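Kitchen Practice, Handout 5: Setting Out Before You Cut

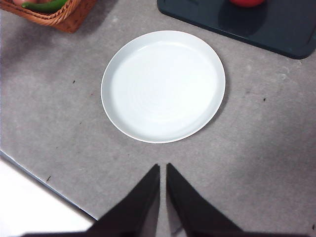

Plate, basket and board on a grey worktop, with a tomato on the board and a green chilli in the basket.

Read this before the September practical. It covers setting out, which most cookery books deal with in a paragraph and a French phrase. The phrase is left out here. It makes people think they need a row of little glass bowls, and they don't.

1. What the books claim

The usual claim is that everything should be washed, peeled, chopped and measured before any heat goes on. This is sound advice in a restaurant where the same dish goes out all evening. Whether it helps someone making one pan of sauce at home is another matter. The Mladenović handbook, which is on the reading list mainly so that we can argue with it, says full preparation saves time "in every case". It gives no timings. When last year's group tried it with a simple tomato and onion base, the people who chopped everything first finished almost 9 minutes later than those who started the onion and cut the tomatoes while it softened. One group on one afternoon proves very little, but it is more evidence than the handbook offers.

So: set out everything, prepare only what you need early. Those are separate jobs and the books run them together.

2. Three places

For this course we work with three places on the worktop.

Store. Whole vegetables, not yet touched by a knife. A basket does well. So does a bowl, or a corner of the worktop if you are short of things. A woven basket lets air round the onions but it is a nuisance to clean, and anyone who tells you it keeps chillies fresh for longer should be asked how they know.

Board. Whatever is being cut now, and the thing that comes next if there is room. Keep the rest off it. A board with a raised lip will hold back some tomato juice, though you will find the lip gets in the way when you want to scrape things off the side.

Plate. Cut pieces go here. It should start empty and stay empty until the first vegetable is done. A plain plate with a raised rim is enough for two people's supper. Students often pick a plate that is too small, then start a second heap on the board, and the board stops being a board.

Look again at the picture with this in mind. The plate has clear worktop round it and nothing on it. Could the plate be closer to the board? Decide for yourself before the practical and be ready to say why.

3. Left or right

The Clanum method sheet, still pinned up in a good many teaching kitchens, insists that store goes on the left and board on the right. The reasoning is that the work then "flows" in one direction. It may suit a right-handed cook with a sink on the left. I have not seen any good argument for it beyond that. Try it both ways. If you are left-handed, start with the mirror image and see if you notice a difference - several people have said they didn't.

4. Order of cutting

For the tomato, onion and chilli dish:

Onion first. It goes in the pan first and it leaves the board fairly clean.
Tomato second. Wipe the board afterwards.
Chilli last. Wash the knife, the board and your hands straight away.

The old reason for leaving chilli till last is that the heat gets into everything else. In a dish where it all ends up in the same pan this hardly matters. The better reason is your eyes. You will touch your face sooner or later, and the fewer jobs left to do after the chilli, the sooner you can wash.

5. Mats, trays and other purchases

You will be asked whether you need a Tredura non-slip mat. You need the board not to slide. A damp cloth, folded once and laid flat underneath, does that. If the board still rocks, the board is warped and no mat will cure it. The same goes for sets of matching prep trays, which mostly give you more washing up.

For the practical

Bring an apron and this handout. The Skatosham kitchen opens at 9 and the worktops should be wiped down before anything is put out, including by those who are sure theirs is clean. Set out your three places, then wait for yours to be looked at. Time yourself from the first cut to the last piece on the plate and write the figure down, even if it is embarrassing. We will compare them at the end.

Reading: Mladenović handbook, page 57 only. Note each claim that comes without a reason.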